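Nuvitz Gloss Care Set, Owner's Guide
Section 4: Cleaning and Polishing a High-Gloss Table
Reading time: 4 min
Shares 3,008 | Comments 2

This section explains the use of the Nuvitz set on tables with a shiny lacquered or varnished top. For oiled and waxed wood, please go to Section 6. For stone and glass the set is not suitable.

4.1 Before you start

The set contains one bottle of cleaner (green label), one bottle of polish (gray label), two soft cloths and one foam pad. Check that all parts are in the box. If the foam pad is hard or has a torn side, do not use it and ask your dealer for a new one.

You will also need a bowl of clean water at room temperature and a dry cotton cloth of your own.

CAUTION: Do not work in direct sunlight. The cleaner dries too fast on a warm surface and leaves gray lines which are difficult to remove.

CAUTION: Test both liquids first on a hidden place, for example on the inside of a leg. Wait 30 minutes. If the color or the shine has changed, stop here and do not use the set on this table.

4.2 Cleaning

1. Remove everything from the table top. Lift each object straight up and do not pull it to the edge. Most of the scratches we see in our workshop come from the bottom of cans, cups and vases.

2. Pick up small pieces of paper and crumbs by hand. Do not sweep them with the cloth.

3. If cushions or a fabric seat are close to the table, move the table away or cover the fabric with a sheet.

4. Wet the first soft cloth and squeeze it well. It must be damp, and no water should fall from it.

5. Put a small amount of cleaner on the cloth, the size of a coin. Never put the cleaner directly on the table.

6. Wipe in long, straight lines from left to right. Turn the cloth to a clean side when it looks dirty.

7. Wipe once more with clean water and dry at once with your cotton cloth.

Note: If you see rings from glasses after step 7, do not rub harder. Repeat steps 4 to 7 one time. Rings that are still visible are probably inside the finish, and they need a professional.

4.3 Polishing

1. Shake the polish bottle and put 2 drops on the foam pad. For a large dining table you can add more later.

2. Work in small circles, with light pressure, on one part of the table at a time.

3. Let the polish become dull. Then take it off with the second soft cloth.

4. Keep the top free until the evening if you polish in the morning. Plates, lamps and books can stick to fresh polish.

CAUTION: Do not polish painted or gold decorations. These are often found at the front of older style tables, below the top. Clean them only with a dry, soft brush.

Note: Polish makes legs and edges slippery for a short time. Hold the table by the underside when you carry it back.

4.4 Between two polishings

Once in a season is enough for most homes. In our region, many customers do it in December before the guests arrive, and again when the windows can stay open. In the other weeks, a dry cloth is sufficient.

Drinks should stand on a coaster, also when they are closed. A bottle that lies on its side may leak from the cap, and the water will sit under it where you do not see it. Take used tissues away the same day. If they are damp they can leave a white mark on a dark finish, and the lotion in some of them makes dull spots.
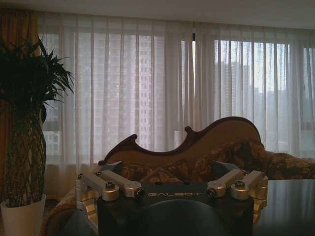
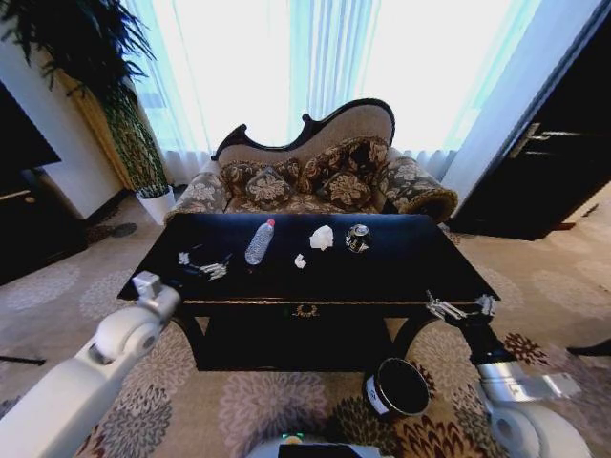

Comments (2)

Rocío Troncoso
Thank you, the part about the rings helped me. My table is from Barrientos and the finish is thicker at the border than in the middle. Should I use the polish on the border too? It already has a strong shine there and I am afraid to make it uneven.

Tamara Sima, Joma Customer Care
Please clean the border as in 4.2, but leave out the polish there the first time. Look at the table from the side the next morning. If the middle is now as shiny as the border, you are finished for this season.

Contact | Spare cloths and pads | © Joma Home Care | Back to top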